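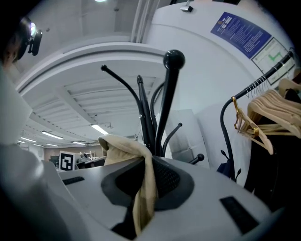
Hanging and rail work alongside an automated arm: tips from the Sitwood workroom

These notes cover the handling of coats, workwear and loose cloths on stands and rails where part of the hanging is automated. They were written for Sitwood, where Porkus arms took over a share of the hanging and unhanging in March, but most of them apply to any workroom that uses ordinary stands and wooden hangers. The manual method is given first in each section. The automated method depends on it.

Stands

Place a stand so that the hooks can be approached from at least two sides. A person will lean around an awkward hook without thinking. An arm will either refuse the approach or take a long path over the top, which ties up the station.

Turn the stand so that the lowest hook faces the person loading it and the tall hooks face the machine. Mark the position of the feet on the floor with cloth tape. Re-tape when the marks lift at the corners.

Tighten the hooks weekly. A hook that has rotated a few degrees still holds a coat perfectly well, so people leave it. The arm finds the hook by sight and will usually cope, but a hook that turns under load drops the garment after release, and the log records a successful placement.

Black stands on a pale background are easy to pick out. Black stands in front of a rail of dark clothing are not. If a stand must be near a full rail, put a plain light panel between the two. Matte board is suitable. Gloss board reflects the ceiling lights and makes matters worse.

Load opposite hooks in turn. A tall stand with three winter coats on one side and nothing on the other will tip when the fourth is lifted off.

Cloths and light fabric

Fold once lengthwise and hang from the fold. A cloth hung from a corner slides.

Slippery linings and anything with a sheen should go over a rounded knob or a wide arm. Thin hooks leave a point in the fabric that has to be steamed out. If only thin hooks are available, slide a short piece of foam pipe lagging over the tip. Black lagging on a black hook is acceptable to people but hides the end of the hook from the machine, so use grey.

When the arm misses a cloth, do not hand it back bunched in the same shape. Shake it out, lay it flat, and present it by the top edge. The majority of repeat misses logged at Sitwood were the same cloth offered twice in the same crumple.

Keep loose threads trimmed. A thread caught in the fingers will pull the cloth back off the hook as the arm retracts.

Hangers

Use one pattern of hanger per rail. Mixed hangers were tolerated for years because staff adjusted by hand without noticing. The first stocktake turned up 3488 hangers in five patterns, and sorting them took longer than installing the equipment. The Kwok wooden hanger with the fixed hook was kept for rails. Swivel hooks went to the fitting area, where only people handle them.

Face all hooks the same way, open side to the wall. This is old shop practice and speeds up unloading for anyone.

Do not pack empty hangers tightly. Leave a hand's width at the loading end of the rail. Packed shoulders lock into each other, and pulling one will lift its neighbour. If a hanger sits lower or more tilted than the rest, take it out and check the hook where it enters the wood. A loose hook can be reset with wood glue and a toothpick, clamped overnight. A bent one should be thrown out.

Wipe wooden hangers with a barely damp cloth and dry them before reloading. Wax makes them nice to handle and too slippery to grip. Remove it with mineral turpentine on a rag, outdoors, and let the hangers air for a full shift.

Dark garments

Dark clothing gives the most trouble. Collars, lapels and sleeves merge under overhead tubes, and the arm may close on a sleeve in place of a collar.

Hang dark items with the collar turned up on the hanger. Brush lint off before loading; patches of lint are read as edges. A low side lamp at the rail helps people and machine alike. Set it below shoulder height so that operators do not look into it.

Bags do not belong on the rail post. Give them their own hook on the wall, outside the reach of the arm.

Walls and signs

Keep posters and notices where staff can read them without standing in the arm's working area. The restart instructions were first posted behind the station, so anyone reading them held the station at a stop. They are now beside the door, in larger type.

Do not tape anything over or beside a printed marker. Clean markers with a dry microfibre cloth. Glass cleaner lifts the ink on the cheaper prints.

What changes for the people at the station

The lifting is less. Before the change, an operator on rails reached above shoulder height for most of a shift. That work is now largely the arm's, and operators handle presentation, sorting and faults. Shoulder complaints have dropped. Complaints about sore eyes and stiff necks have gone up, so the station rotation was shortened to 28 minutes and the screen was raised.

Output did not rise at first. In the opening week the station hung 381 garments, well below what two people had managed by hand. Mudimine, the sister site, had the same experience. The rate recovered once the hangers were standardized and the staff were allowed to change the floor layout without a work order. If your site is planning an installation, settle that permission beforehand.

Skill moves in an odd direction. Experienced hands know by feel when a coat is going to slide, and they correct it before letting go. The arm does not, and newer staff who have only worked beside it have fewer chances to learn. Sitwood keeps one rail fully manual for this reason, and every new starter works on it for 14 shifts before going on the automated station. The manual rail also carries the load during faults.

Write faults down in plain words. "Sleeve went first, collar missed, navy wool" is more useful than the code on the panel. The sheet hangs at the station on a clipboard and is read out at handover.

Agree on who may press restart. At Sitwood it is the person who cleared the fault, after stepping back over the yellow line and calling out. Supervisors do not restart from the office.

End of shift

Clear the stands to bare hooks. Push empty hangers to the fixed end of the rail, leaving the gap. Check under the stand for dropped cloths. Park the arm, then switch off the side lamp, and leave the overhead lights on until the floor has been swept. Worn lagging goes in the tray by the sink; there are spares in the second drawer, already cut to length.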